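Repair Records Should Stay With the Product

Households are asked to keep a great deal of paper. Tax forms, school records and vaccination cards all have a place in the drawer. The repair history of the things we own usually does not, and the loss is larger than most people think.

When a washing machine or a boiler changes hands, its history tends to vanish. The new owner cannot tell whether the pump was replaced last June or has never been touched. Grestico, which runs a repair counter in the town of Allell, took in 812 appliances over its last working year. Only 16 arrived with any written record of earlier work. Staff there repeat tests that another shop has already carried out, and the customer pays for them twice.

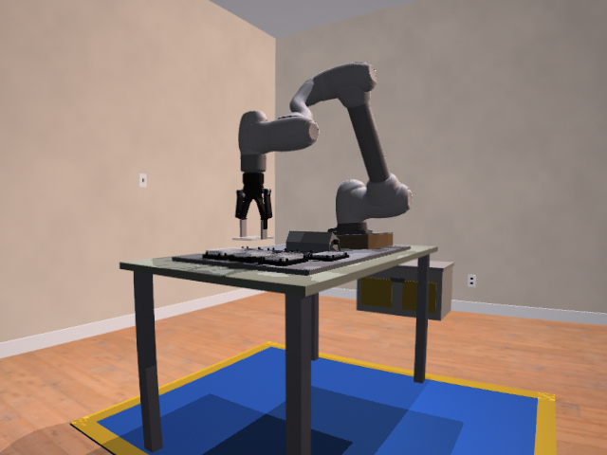
What a Record Should Contain

The record need not be long. It should state the date of the work, the part that was changed and the name of the shop. A card fixed inside the door or under the lid would serve. The Pikau housing association has used such cards in its 1,086 rented homes, and tenants are free to read them at any time. The association reports fewer disputes over who must pay for a fault – a modest gain, but one that tenants and managers both value.

Some manufacturers would prefer to hold this information in their own online accounts. We do not support that approach. Accounts are closed, passwords are lost, and the second owner is often shut out altogether. A record that travels with the machine is open to anyone who has to work on it.

The Question of Cost

Small shops have raised a fair concern about extra paperwork. Thongdee, a two-person workshop, ordered 2,000 printed cards and found that filling one in takes less time than writing the invoice. Larger firms already hold the same details in their billing systems and could print them on request.

We would ask lawmakers to begin with large appliances and heating equipment, where faults are costly and sometimes dangerous. Smaller goods can follow once the format is settled. Until a rule is in place, owners may ask for a written note after every repair and tape it to the back of the machine.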